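Corpus Denirach : correspondance commerciale et livres de comptes d'une maison de négoce en vaisselle

Fiche descriptive du jeu de données, version 2

Présentation générale

Le corpus Denirach réunit les transcriptions de lettres, de factures et de registres d'inventaire issus du fonds de la maison de négoce Trosetti, active dans le commerce de la faïence et de la verrerie de table. Il est destiné aux historiens de l'économie, aux linguistes travaillant sur le français des affaires et aux services d'archives souhaitant comparer leurs pratiques de description.

La présente version remplace intégralement la précédente. Les identifiants des pièces ont été conservés ; les renvois établis à partir de la version 1 demeurent donc valides.

Contenu

Le corpus comprend 180 lettres, 107 factures et 21 registres. Chaque pièce fait l'objet d'un fichier de transcription en texte brut, encodé en UTF-8, et d'une notice distincte. Les registres sont transcrits page à page, y compris les feuillets blancs, signalés par la mention « vacat ».

Structure des notices

cote : cote du fonds d'origine
type : lettre, facture ou registre
expediteur : forme normalisée du nom, suivie de la forme relevée sur la pièce
lieu : lieu d'émission, lorsque celui-ci est indiqué
langue : français, portugais ou italien
etat : complet, lacunaire ou fragmentaire
main : lettre désignant le scripteur, lorsqu'il a pu être distingué

Principes de transcription

L'orthographe des originaux est respectée. Les abréviations commerciales courantes (« cte », « mdise », « n/ordre ») sont conservées dans le texte et développées dans le glossaire joint. Les ratures lisibles figurent entre crochets droits, les passages illisibles sont rendus par trois astérisques. Les montants n'ont fait l'objet d'aucune conversion.

La première transcription a été établie par Catarina Patrício et relue par Valter Pacheco. Les pièces en portugais ont été confiées à Eduardo Meireles. En cas de désaccord persistant entre les relecteurs, les deux lectures sont données en note.

Vocabulaire des objets

Les désignations de vaisselle varient fortement d'un correspondant à l'autre. Le terme « gobelet » s'applique tantôt à un récipient à boire sans anse, tantôt à une simple mesure de contenance. Le glossaire retient pour chaque terme les emplois attestés dans le fonds, sans proposer d'équivalence moderne systématique.

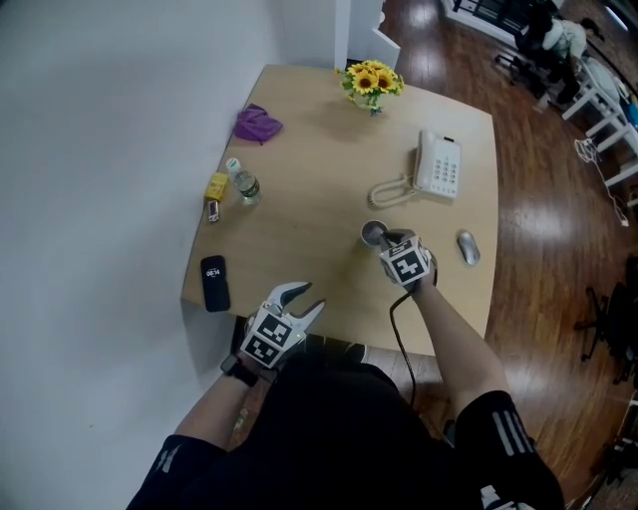
Les termes « tasse », « timbale » et « godet » font l'objet d'entrées séparées, bien que plusieurs factures les emploient indifféremment pour un même lot. Les dénominations propres au fournisseur Pringle sont regroupées en fin de glossaire.

Limites connues

Les registres présentent des lacunes dues à l'humidité, principalement dans les marges inférieures. Les totaux reportés par les commis comportent des erreurs de calcul, qui n'ont pas été corrigées. L'attribution des mains reste provisoire pour les factures.

Conditions d'utilisation

Les transcriptions peuvent être réutilisées à des fins de recherche et d'enseignement, sous réserve de la mention « Corpus Denirach, version 2 ». Toute reproduction des originaux demeure soumise à l'accord du dépositaire.

Maintenance

Les signalements d'erreurs sont adressés à Cristóvão Loureiro, responsable du corpus, avec indication de la cote et de la ligne concernée. Les corrections sont intégrées chaque année en février. L'index des lieux, préparé par Mhairi Rutherford, sera versé séparément dans le catalogue Kudora.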